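Accueil » Carnet d'atelier » Les règles qu'on finit par aimer

Quand je suis arrivé chez Prollau en février, on m'a tendu deux feuilles agrafées : le protocole de collecte, version 16. Seize versions pour apprendre à ranger des affaires dans un tiroir ! J'ai souri, je l'avoue. Et puis j'ai relu les 259 démonstrations de mon prédécesseur sur le projet Zaseck, et je suis devenu le plus grand fan de ces deux feuilles.

Première règle, celle que Horácio Figueiredo répète à tout le monde : les deux pinces se regardent avant de commencer. On les lève, on les tourne, on vérifie que le marqueur de l'une est bien lisible depuis l'autre, et seulement après on lance l'enregistrement. Ça prend le temps de boire une gorgée de café et ça m'a déjà évité de jeter toute une matinée de travail.
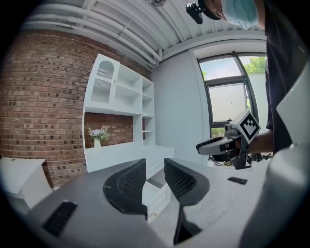
Une pince vue depuis l'autre, marqueur tourné vers le haut.

Deuxième règle : un doigt souple, ça s'inspecte. Un coup de chiffon sur la face maillée, un coup d'œil à la base du doigt, et on note dans le cahier (le vrai, en papier, Afonso Seixas y tient énormément et il a raison). Si un doigt a été changé, on ouvre une nouvelle série. Pas de mélange, même pour trois essais.

Troisième règle, ma préférée : le geste doit être lisible. On approche, on ferme, on soulève, on marque un petit arrêt au-dessus de la cible, on lâche. Ce petit arrêt, je le trouvais ridicule au début, maintenant je le fais en rangeant mes courses. Vasco Lobo a passé une soirée à comparer des séries avec et sans, et pour découper les séquences c'est le jour et la nuit ! 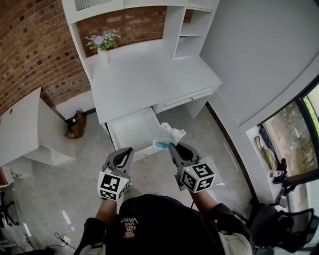 Le sac plastique, d'ailleurs, est un exercice formidable. Il se froisse autrement à chaque prise, il brille, il se voit à travers, bref il met à l'épreuve tout ce qu'on croyait avoir réglé avec des gobelets. La version 16 lui consacre un paragraphe entier : on le saisit par la matière et jamais par le bord seul, et si on le rate, on garde la prise ratée avec l'étiquette « reprise ». Les reprises comptent. Vikmont, avec qui on partage nos séries, nous les réclame même en priorité.

Reste un point sur lequel on se chamaille encore, Henrique Sampaio et moi : la remise en place entre deux essais. Lui veut des repères partout. Moi je voudrais qu'on laisse varier un peu la position du départ, en l'écrivant noir sur blanc dans la fiche. L'objectif est de 900 démonstrations, alors autant trancher vite. Je mettrai la version 17 en ligne dès qu'elle sera relue, et si vous avez un protocole maison pour les objets souples, envoyez-le-moi, je lis tout !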